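The Second Pair of Fingers

By the middle of February Afiq Ong had run the Cluda fingers through 1,000 grasps and had grown, he would admit if you brought him a coffee, a little fond of them. They were plain black things with no padding to speak of, and the Sawatzky pair that was meant to replace them was still sitting in its box on the windowsill, where the afternoon sun got at it. Anything soft was the real trial, he thought, and he had been putting off the soft things all week the way other people put off the dentist.

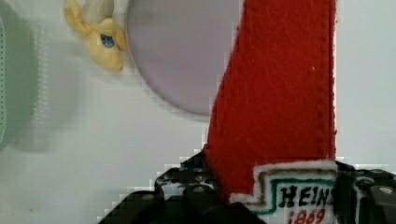

Felt forgives you everything, Jean MacKinnon wrote back when he sent her his notes, so please don't go falling in love with a gripper over felt. She had spent a whole winter at Prumden watching good fingers do beautifully on plush and then skate right off a mug, and she wanted hard things, round things, and the oven door, in that order, before she would sign for anything.

So he set to it. He liked the early part of the evening best, with the corridor quiet and the fan in the controller cabinet humming its one note, and he talked to the arm a good deal more than he would have wanted anyone to know. "Up you come," he would say, and "mind the bowl," as if it were a nephew helping with supper.

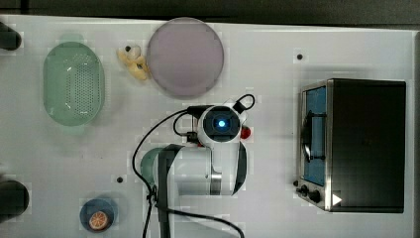

The Box on the Windowsill

The Sawatzky fingers cost $3,575, and for that money, Jean felt, they ought to make the tea as well. She came down at 8 in the evening with her coat still on, meaning to stay for one grasp, and of course she pulled up a stool.
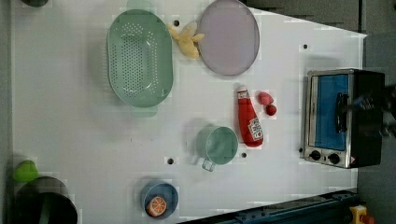 Afiq had a theory about price, and he had been saving it up for her. Expensive fingers made people lazy, he said, and they stopped thinking about where a hand ought to go. Take that mug lying on its side with its mouth turned to the ketchup bottle: did you go for the rim or the handle? Jean said the handle, naturally, and Afiq said the rim, and they argued it so happily and for so long that her coat ended up on the floor and the arm had to wait for them both.

They swapped the fingers over at last, she holding the tiny screws in her palm and he hunting for the right key in the Lorninico toolbox, which had every size but that one on top. She told him about her father's workbench, and the jam jars nailed up by their lids,

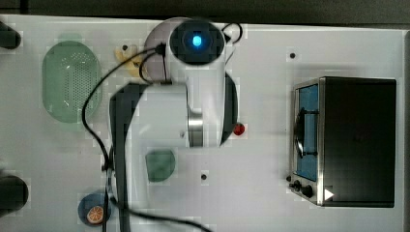 and how he could reach up without looking and find the very washer he wanted. "There's your benchmark," she said, and Afiq wrote it in the log under grasp 242 of the evening's list, between a pressure setting and a note to order more tape. Then he found the key, and she tipped the screws into his hand one at a time.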